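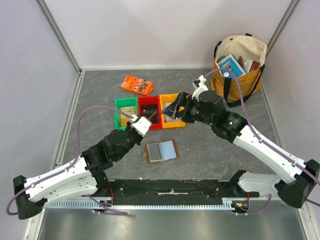 4.3 Failure cases

Of the 1259 sorting trials, 22 ended in a protective stop. In nine of these the right arm closed on the rim of a bin and kept pushing down until the current limit tripped. The limit had been set too high in January and was not checked again – an oversight on our part. Figure 1 shows the two-arm cell with its green, red and yellow bins. No one was hurt, but one finger mount cracked. We have since lowered the limit and added a height check before each grasp.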